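Plimero: a record of dry food kept at home

Plimero is a table of dry foods kept in household cupboards, with notes on how long each one lasted and what state it was in when it was finished or thrown away. It has 3705 rows. The households are in Prenda and Grana, and they kept their records over 60 weeks.

Each row stands for one food in one container, from the day it was filled to the day it was emptied. If a household topped up a half-full jar, the top-up is a new row with the same jar number. Fresh food, tinned food and anything kept in a fridge or freezer is left out.

What is in the folder

stores.csv is the main table, one row per filling.
homes.csv has one row per household, with the type of home and where the food cupboard is.
notes.txt lists spelling changes and merged categories.
LICENCE

Columns in stores.csv

home_id: number of the household, matches homes.csv
jar_id: number given by the household to the container
food: one of the food names listed in notes.txt
container: glass, tin, plastic, paper, cloth, other
lid: screw, clip, press, none
opened_week: week of the project in which it was filled
closed_week: week in which it was emptied
end_state: eaten, stale, damp, insects, mould, other
comment: free text, may be blank

Weeks run from Thursday to Wednesday, which was the day most homes already did their shopping. A filling that was still in use at the end has a blank closed_week. Please treat these as unfinished and do not drop them, or the average storage time will come out too short.
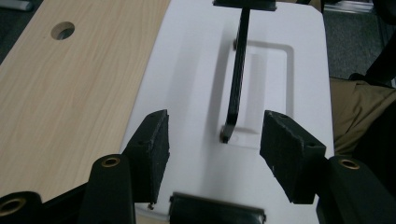 A user of the first release wrote that stale and damp should never have been separate values, as people in Grana use one word for both, and that comparing the two places on this column is a waste of time. We agree with the first part. The two values are kept for Prenda, and a merged column called end_simple has been added for anyone comparing both places. It sits at the far right of the table.

How the records were made

Households filled in a printed sheet taped inside the cupboard door. The sheets were collected once a month and typed up by hand. Each sheet was typed twice and the two versions compared. Where they differed, we went back to the paper. Where the paper could not be read, the cell is blank.

Food names were written freely and then grouped. Plain flour, white flour and cake flour are all "flour, white" unless the sheet said self-raising. Lentils are split by colour. Breakfast cereals are one group, apart from oats, and we would do this differently next time.

Container was ticked from a short list. Lid was added to the sheet in the second month, so it is blank in the earliest rows.

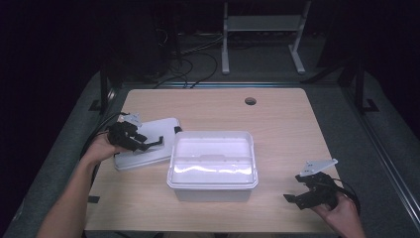
White plastic tub, lid off.

Known problems

Rice is recorded more carefully than anything else. Spices are recorded badly, and many homes stopped writing them down after the first few sheets. Do not use this table to study spices.

Paper covers both the shop bag with a peg on it and the shop bag left open. The comment column sometimes says which.

Insects are reported only if somebody saw them. No food was tested.

Larger homes in Grana are over-represented. There are 2 shared houses, both in Prenda, where several people used the same jars, and their closing weeks are less reliable. They are marked shared in homes.csv.

Privacy

Street names, first names and shop names were taken out of the comments. House numbers were never collected. If you find something we missed, tell us and we will remove it in the next version. 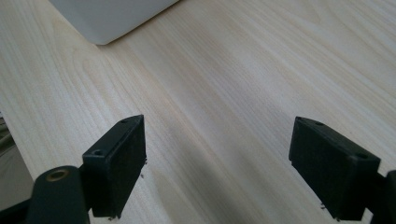 R. Damasceno
Dataset maintainer, Plimero

Changes

1.2: end_simple added. Blank lids no longer exported as "none".
1.1: duplicate jar numbers fixed in Grana.
1.0: first release.

Use

Free to use and share with credit to Plimero. The next version will split cereals into at least oats, bran and other. Corrections are best sent with the home_id and jar_id of the row.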